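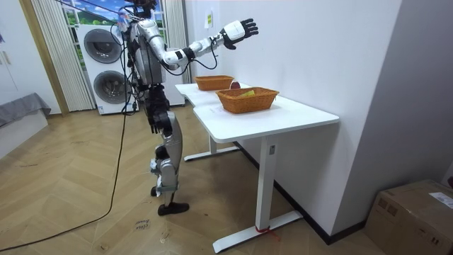

Cómo preparar una demostración de clasificación de objetos para una jornada de puertas abiertas

La presente guía recoge el procedimiento que el centro Guvano aplica en la demostración de clasificación con robot humanoide incluida en su jornada de junio. Se dirige al personal de los centros asociados que deban montar el mismo ejercicio ante público general y con medios propios.

1. Espacio y mobiliario

Se requiere una mesa de tablero claro y liso, colocada junto a una pared sin decoración. El robot se sitúa frente a uno de los lados de la mesa y el público permanece en el lado opuesto de la sala, detrás de la línea de separación. Los grupos no superarán las 20 personas por pase. Antes de abrir las puertas, el responsable de sala comprobará el recorrido de los cables por el suelo y retirará cualquier objeto que dificulte el paso.

2. Cestas y rótulos

Se colocan dos cestas iguales, una en cada extremo del tablero, y delante de cada una su rótulo manuscrito sobre papel blanco. En Guvano se emplean los rótulos en inglés, «fruits» y «office supplies», por coincidir con las instrucciones del ejercicio – los centros que trabajen en otra lengua deberán modificar ambos elementos a la vez. 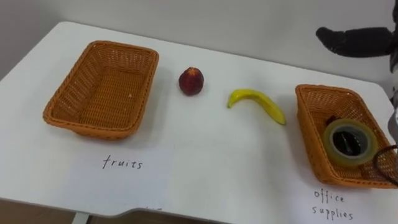 Fotografía: Guvano / Archivo de la jornada

Los objetos pendientes de clasificar se depositan entre las dos cestas, separados entre sí. Conviene que difieran en forma y color: una fruta redonda, un plátano, un rollo de cinta adhesiva y una grapadora resultan suficientes. No se utilizarán piezas de vidrio ni objetos con filo.

3. Desarrollo del pase

El presentador enuncia la tarea en voz alta, señala los dos rótulos y cede la palabra al operador, que confirma que la zona está libre e inicia el ejercicio. Durante el movimiento del brazo no se introducirán las manos en el área de trabajo. Si un objeto cae fuera de la mesa, el operador detiene el robot y lo recoge una vez confirmada la parada. 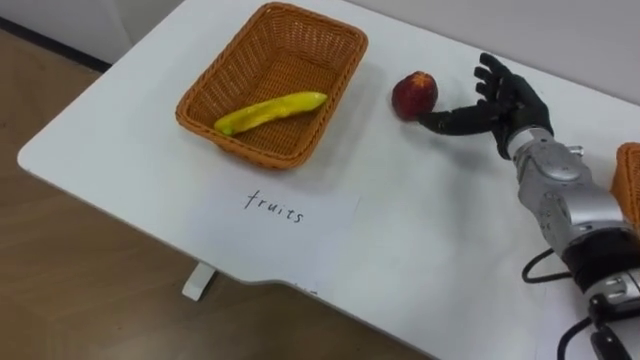
Texto: Rin Kuroda, Área de Divulgación

Se recomienda que el presentador guarde silencio mientras la mano se aproxima a un objeto y retome la explicación cuando este se encuentre en la cesta. Las preguntas se atienden al final de cada pase. Entre las más habituales figuran el criterio con que se asigna cada objeto y la respuesta ante un rótulo cambiado de sitio; para esta última, Severyn Boiko, responsable técnico, aconseja preparar un segundo ejercicio con los papeles intercambiados.

4. Reposición entre pases

Concluido el ejercicio, se vacían las cestas y se devuelven los objetos al centro de la mesa. Los rótulos deben quedar orientados hacia el robot y alineados con su cesta.

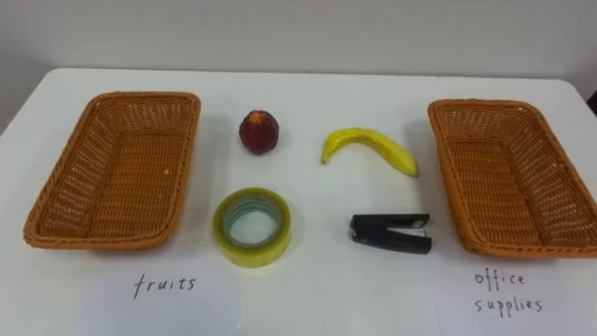 Objetos y cestas en posición inicial.

El operador anotará en la hoja de registro la hora del pase y toda parada que se haya producido. Las hojas se remiten al Área de Divulgación al cierre de la jornada.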